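Moulin Street, One Listing at a Time

By Monique Ferrand

Ravatport was never supposed to be a hot market. Ferry town, two grocery stores, one decent bakery. Then the Arkumness line opened last October and the phones started going.

Take the Moulin Street row houses. 26 of them, narrow, brick, built for mill families and ignored for decades. Three sold before the signs went up. One buyer came in on the morning train, saw two kitchens and a basement, and made an offer from the platform on the way home. Full asking.

Inventory is the problem. Always is. Agents I talked to all told the same story – plenty of callers, not enough keys. Owners who could sell won't, they have nowhere to move to. So people wait, and while they wait they fix up the bathroom, and then they like the bathroom.

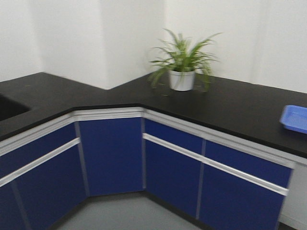 Homes & Property Desk

Rentals are tighter still. A one-bedroom near the station was $900 a month in the fall. Same unit, new tenant, $947. Doesn't sound like much until you add parking, which used to be free and now is $100 on top. Landlords say taxes. Tenants say the train. Probaly both.

Then there's Pladum, across the inlet. Cheaper, bigger lots, worse road. Young families are looking there, a few retirees too. The bridge closes in high wind and the school bus takes the long way round. Go see it in bad weather before you sign anything, and ask the seller about the septic. Ask twice.

What else. Inspections – don't skip them. Two buyers on Moulin Street waived theirs to get ahead of the line and one is now pricing out a new roof. The other got lucky. Older brick needs someone who knows older brick, and there are not many of those left in the county, so book early.

Financing is easier then it was. Local lenders will look at the row houses now, a year ago they mostly wouldn't. Get the letter before you visit, sellers are asking for it at the door.

Spring listings start this week. I've seen the early sheet and it's short, mostly Pladum, one corner house on Moulin with the old shop window still in.

March 3, 2019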